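Comparing open width on two grippers

Fit the Jacquet fingers first and leave the Flisberg pair for the second run. Tighten the mounting screws, home the gripper, then set the force limit to 30 per cent. Run 50 open and close cycles before taking a reading.

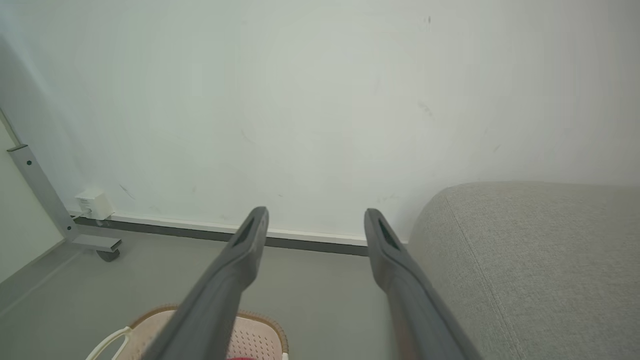
Open width is read at the tips, with the arm stationary and nothing in the grip. Point the wrist camera at a plain wall so that both dark tips stand out clearly against the white. Save one still per pair and repeat at 60 per cent.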